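Gimthorpe College of Further Education
Department of Design and Making
Product Design, Level 3
Unit 4 Handout: Surface, Grip and Marking on Hand-held Products

Issued January 29, 2025

Purpose of the unit

Students taking this unit are required to show that they can plan the outer surface of a hand-held product. The internal working of the product is covered in Unit 6 and will not be assessed here. The handout should be read before the first studio session and kept in the project folder.

4.1 Where the hand meets the product

The outside of a hand-held product may be divided into areas that are touched in normal use and areas that are not. Touched areas are commonly given a softer or rougher finish. Areas that are seldom touched may be left smooth, and it is there that colour and lettering are usually placed.

Students should begin each project by making a contact map. The hand is lightly coated with chalk, the model is picked up in the usual way, and the marks left behind are drawn on the side and front views. The test should be repeated with the other hand, and with a gloved hand where the product is intended for outdoor use. Small and large hands must both be represented.

4.2 Change of material

A change from one material to another needs a clear line. Where two materials meet without a planned join, dirt gathers and the edge may lift with wear. The join should follow the form of the body and should not cross the part of the grip that carries the most pressure.
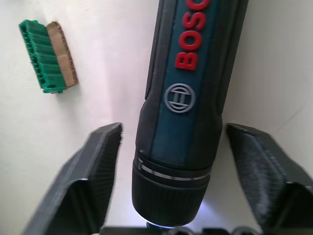
Godinho, commenting on last year's version of these notes, asked that more be said about joins at the planning stage, as students tended to draw them last and then found that the line ran directly under the thumb. The department has accepted the point. Join lines must now appear on the first set of drawings submitted.

4.3 Lettering and marks

Lettering on a product may be printed, raised or sunk. Printed lettering is the cheapest to change but is the first to wear. Raised lettering can be felt as well as seen, and its edges will catch dust. Sunk lettering is protected from rubbing but is harder to read in poor light.

The direction of reading must be stated on the drawing. On a long, narrow body a name set across the width will be small. A name set along the length can be much larger, though the reader may have to turn the product or the head. Either choice is acceptable if it is explained in the written notes.

4.4 Colour

No more than three colours may be used on the final model. Dark colours hide handling marks on grips but make small controls difficult to find. Samples should be viewed in daylight and under the studio lamps before a decision is made.

4.5 Work to be submitted

One contact map, with both hands shown.
One sheet of drawings with join lines and lettering direction marked.
One full-size model in card or foam.
Written notes of between 3000 and 4000 words.

The set reading is Tedex Course Reader, pages 329 to 339. Copies of the Tollitz colour cards may be borrowed from the department office and must be returned by the end of May. Late work is dealt with under the general rules of the College.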